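Stestby Lab > Working Papers > Handling Practice > Section 3
4 min read

3. Recording rules for bag tasks

The Hitov protocol was applied to 391 demonstrations of bag handling with paired hand-held grippers. Each operator starts with one gripper in each hand, and cables must hang clear of the work surface. Objects outside the task list are removed from the table before recording. A trial is rejected if either marker plate is hidden for over 3 seconds.

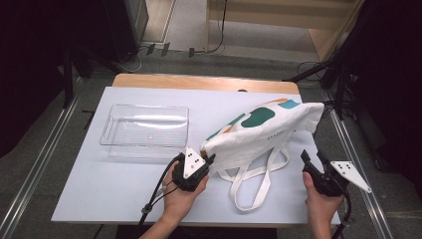

Figure 6. Left gripper pinching the near corner of a canvas tote bag.

Contact with the tote is labeled separately from contact with the packaged item. Following the Clirkine draft, side contact on soft packaging is permitted, but the sealed edge may not be used as a grasp point. Labels are assigned per gripper, and disagreements between annotators are settled by a second reading of the full trial.

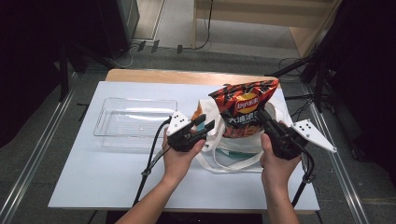
Should a failed grasp be deleted from the record?

Failed grasps are kept and labeled as such, provided that the rest of the trial meets the rejection rule.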